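## Session 4 – The creeping zero

Before we get to the write-up, a few words on why I keep dragging you back to the same dull fault. When Kai Rathjen and I first ran the pushing task on the Strobel bench in September, we asked for 2,000 pushes and the log recorded 1,894 good ones. We were rather pleased with ourselves, I'm afraid, and it took us far too long to look at where the bad ones fell. Nearly all of them came after the arm had been working for 40 minutes, and in every one the rod touched down to the left of where it had been told to go.

The cause was a clamp screw that had worked itself loose, a little at a time. The controller knew perfectly well where the wrist was, but it had no idea that the rod had shifted underneath it. So please, when you read "position error: none" on the Vikov screen, remember whose position it's talking about! 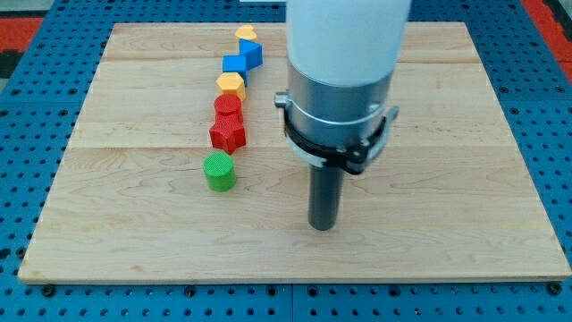
*Fig. 4.1. Rod, clamp bracket and shape blocks on the maple-coloured board.*

Think about the height as well as the sideways drift. A rod that slips down in its clamp will meet the wood before the program expects it to, and the arm will go on pressing until the force limit stops it – ours was set far too high.

For your own runs:

- Stop the arm and isolate it before you put a hand near the clamp.
- Check the screw by hand, then redo the tool calibration.
- Repeat the check every 210 pushes and write it in the log, even when all is well.

Read the Ondby notes on tool offsets before the lab, and bring questions.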